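Search this site Go

Minutes of the Shared Kitchen Meeting, Brakgate House
April 4, 2023
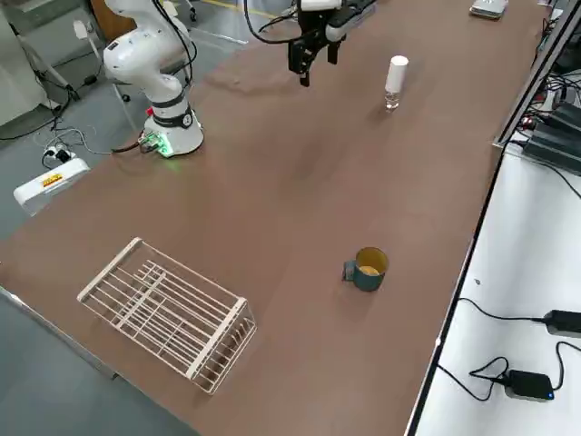

1. Opening and last minutes

The meeting opened on time with a very good turnout from the Limach and Kravchuk floors, plus two people from Dirkisari who had never been before (welcome, and please keep coming!). The December minutes were accepted with one fix: the kettle was replaced by the Limach floor, and the Kravchuk floor would like it known that they paid for the toaster.

2. Dish rack

Lots of happy talk on this one. The white wire rack is a big step up from the old plastic tray, and everyone who spoke was pleased with the slots and the divider down the middle. One member has been putting plates on one side of the divider and lids on the other and says it has changed her mornings.

Discussion followed on where the rack should live. It was suggested that it go to the left of the sink with a folded towel under it. A second suggestion was to put it on the shelf, but the shelf is too narrow. Agreed: left of the sink, towel to be changed at the end of each day by whoever has the kitchen turn.

Action: Kravchuk floor to bring in four old towels.

3. Mugs

The teal mug with the yellow inside was praised by several people as the nicest one we have. It belongs to the house and may be used by anyone. It does need to come back to the kitchen at night, and so do all the others.

A proposal to buy a full set of matching mugs was talked over for quite a while. Some members love the mix we have now and would hate to lose it. Others would like mugs that stack. Voted to keep the mix and add hooks under the cupboard. Great result, and it costs us next to nothing.

Action: Limach floor to price hooks.

4. Small bottles

The small clear bottle with the tall white cap started a good exchange on labels. From now on any bottle kept in the shared kitchen gets a strip of tape with the contents and the date it was filled. Bottles without tape will be set by the window for a week and then emptied. The Dirkisari floor offered a label maker, and the offer was accepted with real applause.

5. The brown table

Members like having the long table for sorting things before they go into the cupboards. Please wipe it down afterward with a damp cloth, no scouring pads. Hot pans go on the trivets.

6. Money

The kitchen fund stands at $266 after the towel rail and the new sink strainer. The floors agreed to put in $25 each by the end of the month. The bigger repair fund is at $3,791, of which $3,000 is set aside for the plumbing and can't be touched for hooks, mugs or anything else, however nice.

7. Any other business

The spring cupboard clear-out was a joy last year and will be done again, with soup. Bring boxes. Anyone missing a bread knife should look in the second drawer.

Next meeting in the same room. Rota for kitchen turns is on the door.

Print this page | E-mail this page
3 comments | 11 shares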